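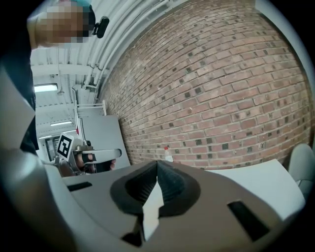

Week 2 is all about value, meaning how light or dark a thing is, and I'm going to nag you about it until September. Most of us learned to draw by chasing outlines, so we look at a thing and ask where its edge goes. I want you to squint first and ask how dark it is. Try it with the two black pads leaning together up there like a little tent: squint hard and the ribs melt away, the pads turn into one dark shape, and you've got gray around it and a pale angular bit underneath. Three values! You could block that in with the side of a pencil before your coffee gets cold, and then go back for the ribs if you still want them.

## Your value scale

Draw a strip and divide it into 11 boxes. Leave the first one as bare paper, make the last one as black as your softest pencil will go, then fill in the ones between. Start with the middle box (it's the one everybody gets too light, me included, every single year). Work out from there toward both ends. If two neighbors look the same, darken the one on the dark side and don't touch the other.

Please don't smudge with your finger. I know it feels lovely. It also leaves grease on the paper, and the next layer of graphite will skate right over it. Use a paper stump, or just more layers with a light hand.

## Paper and pencils

- Sketchbook from the Figueiredo shop, the 150 page one. The bigger 400 page book is a better deal but it's a brick, and you won't carry it.
- HB, 2B and 6B. Any make is fine.
- Kneaded eraser. Pull it to a point for highlights.
- A scrap sheet to rest your hand on.

## Local value vs. light

Okay, so the part that trips people up. A white mug in shadow can be darker than a black shoe in full sun. Your brain knows the mug is white and will lie to you about it all day long! Local value is how light or dark the thing would be in plain, even light. What you draw is what reaches your eye, which is local value plus whatever the lamp is doing to it.

Azadeh Mirzaei, who taught me at Plilcombe, had us cut a small hole in a gray card and look at one patch at a time through it. Make one of these. Hold it at arm's length, close one eye, and compare the patch with the card around it: lighter or darker? Then slide over to the next patch. It feels silly on the bus but it works on the bus.

## For next time

1. Finish the scale and tape it inside your front cover.
2. Do a three-value sketch of something dull from your kitchen. No outlines, and keep it smaller than your palm.
3. Do the same object again with the lamp moved to the other side.
4. Bring both, even if you hate one of them.

We'll pin everything up at the start of class and look from across the room, so get there a bit early if you want a spot near the window. Edges come next, hard and soft ones, and you'll need the 6B sharpened.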